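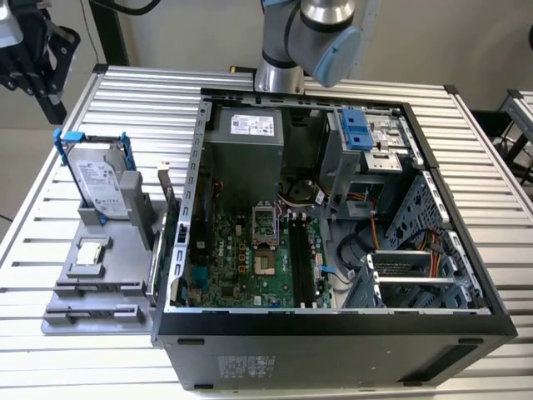 Step 4: Teach the pick and place points

I do the CPU first, with the Dell on its side and the socket frame standing straight up.

1. Drop the arm to 38 mm over the chip in the gray tray and save that point as CPU_PICK.

2. Jog across to the socket – slowly! – and save CPU_PLACE. Keep the gripper well clear of those pins (I killed a board in December, and it still stings).

3. Now do the same for the hard drive in its caddy. I grab mine between the two blue tabs.

Note: My Kimia script wants the speed at 81 or lower. Sumaiya Bhuiyan runs hers slower and gets cleaner drops.

Caution: Hand on the stop button for the first full run, please.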